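로봇 동아리 게시판 > 프로젝트 진행 > 트레이 정리 과제, 이대로 발표해도 되나요
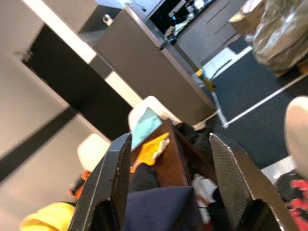 글쓴이: 납땜초보
2019년 4월 9일

Sugden 팀입니다. 손목 카메라 기준으로 트레이에서 물건을 하나씩 집어 옮기는 과제를 하고 있습니다. 갈색 나무 트레이에 노란 봉지, 청록색 카드, 검은 천 뭉치 같은 걸 섞어 놓고 돌리는 중이에요. 지금까지 시도 298회 기록했고 발표 자료에는 성공률을 한 줄로 넣을 생각입니다. 지도해 주시는 Hülya Karaca 선생님은 일단 초안을 올려서 의견을 받아 보라고 하셨습니다. 편하게 지적해 주세요.

댓글 14개 중 11개 표시

서보두개
성공률 한 줄이면 안 됩니다. 뭘 성공으로 쳤는지부터 적어야죠. 들어 올리면 성공인가요, 옮겨 놓아야 성공인가요? 작년 Tirkdale 팀도 똑같이 한 줄만 냈다가 질문 시간 내내 그 얘기만 했습니다.

납땜초보
들어서 2초 버티면 성공으로 쳤습니다.

서보두개
그럼 옮기는 과제가 아니네요. 제목부터 고치세요.

콩나물국
너무 박하신 거 아닌가요;; 1학년 팀인데 들고 버티는 것만 해도 괜찮다고 봅니다.

서보두개
학년이랑 상관없는 얘깁니다. 제목에 "정리"라고 쓰여 있으니까 하는 말이에요.

모터탄내
저는 물건 구성이 더 걸립니다. 봉지랑 천 뭉치는 집는 난이도가 완전히 다른데 합쳐서 평균을 내면 아무 의미가 없어요. 천은 대충 내려가서 오므리기만 해도 뭐라도 걸립니다. 납작한 카드는 손가락 끝이 밑으로 못 들어가면 끝이고요. 물건별로 표를 나눠 주세요.

납땜초보
물건별 기록은 있습니다. 카드가 많이 낮아서 합쳤는데... 나누는 게 맞겠네요.

모터탄내
낮은 걸 숨기려고 합친 거면 더더욱 나눠야죠. 심사하는 분들은 그 숫자부터 찾습니다.

Jima쓰는사람
저는 좀 다른 의견입니다. 물건별로 쪼개면 한 칸에 몇 번 안 들어가요. 그 정도 횟수로 어느 게 쉽고 어느 게 어렵다고 말하는 것도 위험합니다. 저희는 지난 8월에 Jima로 1,474회까지 돌렸는데도 카드류 결과는 날마다 들쭉날쭉했어요. 솔직히 그 숫자 지금도 안 믿습니다.

모터탄내
그건 횟수 문제가 아니라 트레이를 매번 다르게 놔서 그런 거였잖아요. 로그 봤습니다.

Jima쓰는사람
일부러 다르게 놓은 겁니다. 같은 자리에 두고 하면 위치를 외운 건지 보고 집은 건지 구분이 안 돼요. 납땜초보님은 트레이를 고정했나요?

납땜초보
트레이는 고정이고 안에 있는 물건만 섞었습니다.

콩나물국
주변은요? 트레이 둘레로 흰 의자 등받이가 보이고 뒤에 회색 캐비닛도 들어오는데, 배경이 바뀌어도 똑같이 되는지 궁금합니다. 저희 팀은 의자 하나 옮겼다고 하루를 날린 적이 있어요ㅠㅠ

납땜초보
의자 위치는 신경 쓴 적이 없습니다. 내일 옮겨 놓고 20회만 더 해 보겠습니다.

서보두개
20회로 뭘 알 수 있을지 모르겠지만 안 하는 것보다는 낫겠죠. 대신 돌리기 전에 성공 기준을 글로 써서 여기 먼저 올리세요. 결과 보고 나서 기준 바꾸는 팀을 너무 많이 봤습니다.

Cukcombe_하드웨어
소프트웨어 얘기만 하시는데 손가락 가장자리가 희끗하게 까져 있는 건 괜찮은가요? 저희 쪽은 끝이 닳으면 얇은 물건부터 놓쳤습니다. 카드가 낮은 이유가 그쪽일 수도 있어요.

모터탄내
그럴 수도 있는데 확인도 안 하고 발표 자료에 쓰진 마세요. "하드웨어 마모로 인한" 이런 문장 들어가면 변명으로 들립니다.

Cukcombe_하드웨어
쓰라는 게 아니라 갈아 끼우고 비교해 보라는 겁니다. 부품실에 같은 규격 있으면 금방 하잖아요.

납땜초보
부품실 확인해 보겠습니다. 정리하면 제목은 "트레이에서 집어 들기"로 바꾸고, 물건별 표에 횟수도 같이 넣고, 의자 옮긴 조건을 추가하겠습니다. 성공 기준은 오늘 밤에 올릴게요. 들어서 2초는 그대로 두고 다른 물건이 딸려 올라오면 실패로 치려고 합니다.

서보두개
천 뭉치에 다른 게 걸려서 같이 올라온 것도 지금까지 성공으로 셌다는 뜻인가요?

납땜초보
...네. 영상 다시 보면서 빼겠습니다.

콩나물국
298회를 다 다시 보시는 거예요? 화이팅...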